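Laundry module, week 5: grasp failures and the timing budget

Tue 11 February

The club has been on the laundry task since October, and we now have enough logged runs to say where the time goes. I have been asked for notes a few times, so I am putting them here before the Sarkska entry form takes over my evenings.

The task as set by the competition is to empty a front-loading washing machine into a basket on the floor. The rules give us 30 minutes for setup and calibration, then 2 attempts. The door may be open at the start. Anything left in the drum loses marks, and so does anything dropped on the floor.

Our software is split in the usual way. Hoani is the planner and decides which arm does what. Jidley is the grasp code, which takes the head view and the wrist view and proposes a place to close the fingers. The two were written by different halves of the club and for a long time they did not agree on which way was up.

Cloth is awkward because it has no fixed shape, so a stored model of the object is no use. Jidley looks for ridges and folds and scores them by how much material is likely to end up between the fingers. It does this well in the basket, where the light is even. It does it badly in the drum, where the head view loses most of the depth and the steel throws back highlights.
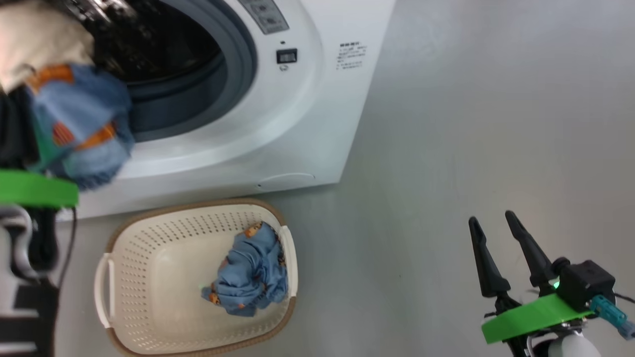
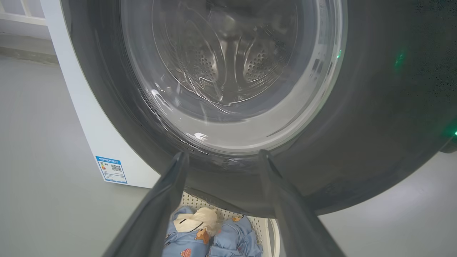
Frames from the head and the wrist, in that order.

The most common failure in the logs is a partial grasp. The fingers close on a single layer, the arm starts to withdraw, and the weight of the rest pulls the cloth free at the door rim. We tried a tighter grip, which helped a little and made the motors warm. Slowing the first part of the withdrawal helped more. The arm now pauses just inside the door, checks the finger gap, and goes back in if the gap is too small.

The second failure is duller. Glass and polished steel both produce false depth points, and Hoani used to treat these as obstacles and plan a long way round them. We now mask the door area by hand during setup. It is crude and uses up calibration time, but the paths are shorter.

Over the last 30 runs the drum was cleared in more than half. I would like a better figure before we travel to Ustovau. The next job is to log the finger gap at a higher rate, then rewrite the retry rule so that it stops going back to the same fold.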